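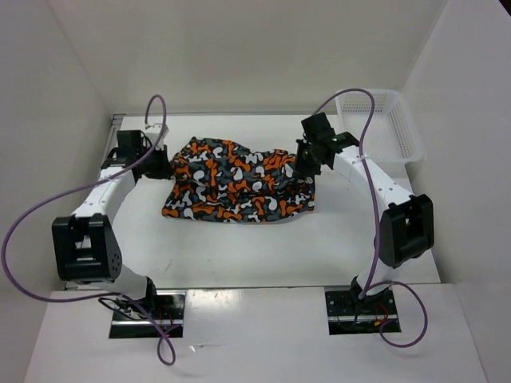
The Cookie Swap Should Be Smaller, and It Should Be in January

I have been to a cookie swap every December since I moved to Nonholm, and I have hosted four of them. I like the people and I like the cookies. I think the way most of us run these parties is wrong, and I would like to make the case for changing two things.

The first is the size. The standard rule is a dozen cookies for each guest. With twelve guests, that is 144 cookies per baker. My oven holds two sheets, and I get a dozen cookies on each sheet if they don't spread. So that is six rounds of baking, plus the mixing and chilling, plus whatever decorating I was foolish enough to promise. It takes up a full Friday evening and part of the next morning. I enjoy baking for the first hour and a half of that.

The amount also changes what people bring. When you have to make 144 of something, you pick the thing that is fastest to make 144 of. At the last swap I went to, there were three kinds of peanut butter blossoms and two trays of bark. Iara Palma makes a guava thumbprint that I think about all year, and she didn't bring it. She told me the filling takes too long at that number. She brought bark.

Then you go home with twelve dozen cookies in a box. In my house there are two adults, and one of them doesn't care for sweets. By the third day the mint ones have made everything else taste like mint. By the end of the week the crisp ones are soft and the soft ones are hard. I freeze what I can, but our freezer is already full in December, and frosted sugar cookies come out of it looking tired.

Half a dozen per guest is plenty. I would go down to four. Four cookies is enough for you to try one, give one to whoever lives with you, and have another of each the next day. With twelve guests that comes to 48, and a person can make 48 of something good. You can roll and fill and dip 48 cookies and still be in a decent mood when you pack them. If you are only swapping with ten people, it's 40.

The second thing is the month. I understand why swaps are in December. The idea was that each household would bake one kind and end up with a variety to serve to company. That made sense when people had a steady stream of company. Most of the people I know now spend December going to other people's parties, and there is already a tin of something on the counter at work, at the bank, and at the dentist. A box of cookies in the middle of December is competing with every other box of cookies.

In January there is no competition. The weather in Nonholm is bad, the lights are down, and there is nothing on the calendar. Butter has usually been on sale and is sitting in the freezer. People have time. They also have no theme to follow, so you get things that never turn up at Christmas, like lemon bars, oatmeal cookies with dates, and plain shortbread with a lot of salt.

The objection I hear is that everyone is on a diet in January. Some people are. I have two answers. One is that they are welcome to come and have coffee. The other is that four of each kind is a much easier box to live with in any month. Petrică Stoica, who has complained about the December swap for as long as I have known him, says he would come to a January one if he could bring something savory. I don't see why not. A cheese cracker is round and flat and baked on a sheet, and I would be glad to have one after all that sugar.

I'd also drop the printed recipe cards. We have all been carrying home a stack of them for years, and mine are in a drawer under the takeout menus. If you want the recipe, ask the person who made it. You'll find out which step they skip.

I know some swaps have been going for decades and nobody wants to be the one who moves them. Keep the December one if it matters to your group. Just cut the count and see if Iara's thumbprints come back. I'm holding mine in late January, at two in the afternoon, four per guest, bring your own container.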